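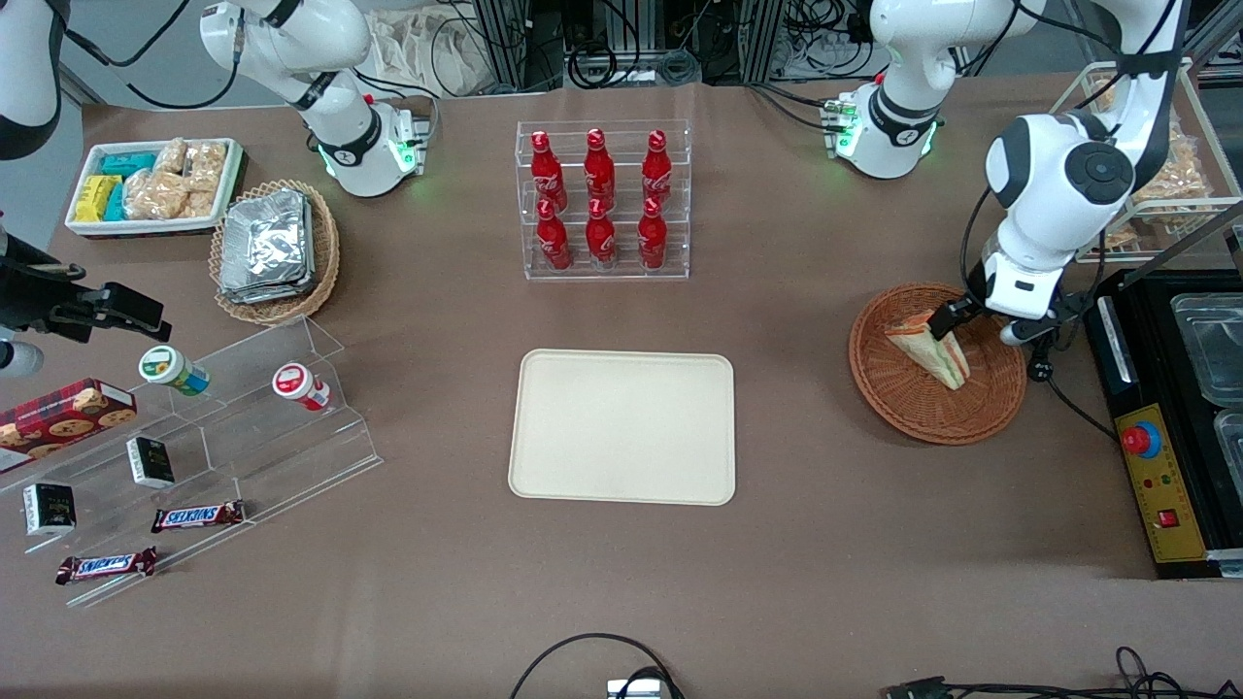
How long does a jar of sourdough starter last in the fridge if you ignore it? Mine managed from November until this week, which is longer than most of my hobbies.

Upadhyay Bakes
27/04/2021

It had a layer of grey liquid on top and smelled like nail varnish. Poured that off, kept a spoonful, fed it flour and water. Sulked for a day, then climbed out of the jar and onto the worktop.

14 shares

The flour was the Bokgate strong white, bought in bulk last spring when everyone lost their heads. I am still working through it. I may leave some to my children.

First loaf: 600g flour, 80g starter, 18 hours on the side under a shower cap. Came out flat – a sort of savoury frisbee. Ate it all.

Second loaf had the same 18 hours but in the cold porch, and it rose. My kitchen is apparently too cosy for bread and too chilly for me.

9 comments

Several of you want to know if you need the Nornska pot. I use a casserole with a chipped lid. The bread hasn't complained.

Rye next. The book says it's "forgiving". So did the last chapter.

Last updated 27 minutes ago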